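Skunstead Wall-Hung Litter Bag

Product overview
Specifications
Care
Spares and ordering

The Skunstead is a square black fabric bag for collecting light, dry litter in carpeted rooms. It hangs flat against a wall and takes up no floor area. Typical uses are meeting rooms, play areas, site offices and caravans, where a standing bin is knocked over or gets in the way of the vacuum.

The bag is intended for wrappers, paper offcuts, tissues and similar dry waste. It is not lined and should not be used for food scraps, liquids or anything sharp. Wet waste belongs in a bucket or a lidded bin.

Mounting

Fix the bag to a plain, flat wall. Textured render and timber panelling with deep grooves are not suitable. Wipe the wall with a damp cloth and let it dry before fitting. Mark the height first. The usual position puts the top edge 700 mm above the floor, low enough for a seated adult or a school-age child to reach. Press each top corner firmly and leave the bag empty overnight.

The maximum load is 700 g, evenly distributed. The opening lies nearly closed when the bag is empty and widens as it fills. Crumpled foil and film tend to spring back towards the opening – push them well down.
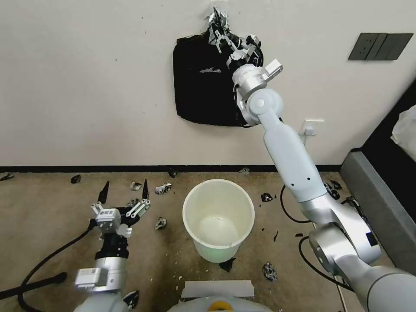 Skunstead bag, black, on an off-white wall. Open plastic bucket on carpet, not included.

Use with a bucket

For a floor with a lot of loose rubbish, the bag works best alongside an open bucket. Stand the bucket in the middle of the carpet, fill it with the bulky pieces first, and keep the bag for wrappers and paper. Vacuum last. Any household bucket will do. The Hurnard range of clear and tinted buckets is listed separately under Cleaning.

Specifications

Colour: black
Width: 265 mm
Height: 265 mm
Depth when full: 133 mm
Maximum load: 700 g
Closure: none, open top
Mounting: two adhesive pads, supplied
Pack quantity: 1 bag

Care

Empty the bag by lifting it off the pads and turning it upside down. Shake outdoors. Hand wash in cool water with a mild detergent, line dry, do not tumble dry or iron. The printed logo may fade with repeated washing. Fading does not affect use and is not covered under warranty.

Spares and ordering

Replacement pads (Tesberg, pack of 20) are sold separately. Pads are single use and must be replaced if the bag is moved to another wall. Cartons for schools and childcare centres ship from the Mofokeng warehouse – allow extra time for regional addresses.

Trade enquiries: Maricruz Quintero
Spares and warranty: Syafiqah Nair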